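Varma Hand Gripper, second version
Tuesday, March 29, 2022 | by the Etia workshop desk

We've had the new Varma for 8 days now and I keep finding excuses to pick it up! It's a hand-held gripper for recording tasks you'd like a robot arm to learn, and the textured grip pad is a big step up from the old one (my palm thanks them). Weight is 781 grams with the battery in. 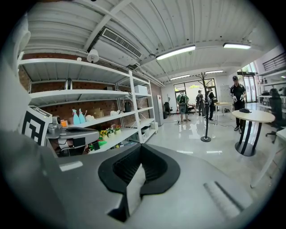
Spare fingers come in the Kuvton kit, $38 a pair, and they fit the first version too. Orders ship in April.

Contact Etia | © 2022 Etia | Back to top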